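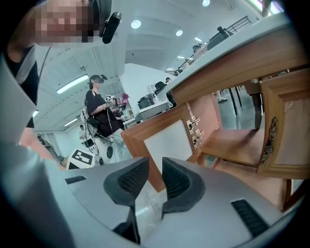

Mid-morning on the cabinet doors, black fingers at the ready.

I used to assemble sample kitchens at Prammont. Now I teach something else to open them, and my job title has grown by 17 letters without my pay noticing.

The old work was simple enough. You hung the door, you swung it, you moved on. These days a door gets opened 100 times before lunch, and each go is saved, named and judged. If my wrist wobbles, the wobble goes in too, so somewhere there's a folder full of my bad habits being studied with great care. My mother would have loved access to it.

Romana Vlček has been here longest and was supposed to hate all this. She's the best of us. She grips a handle like she's picking lint off a stranger, and her rejects last month came to 6. Mine came to 77. We don't discuss mine.

What has changed most is the talk. We used to argue over hinges and whose radio it was. In May we spent a whole coffee break on whether a thumb counts as a strategy. Two of the older guys asked to go back to the Bisley line, where things still get built and stay shut. I see the appeal.

Management says the machines will take the dull parts. Maybe so — for now the dull parts are mine, and there are a lot more of them. I've got the drawers next week.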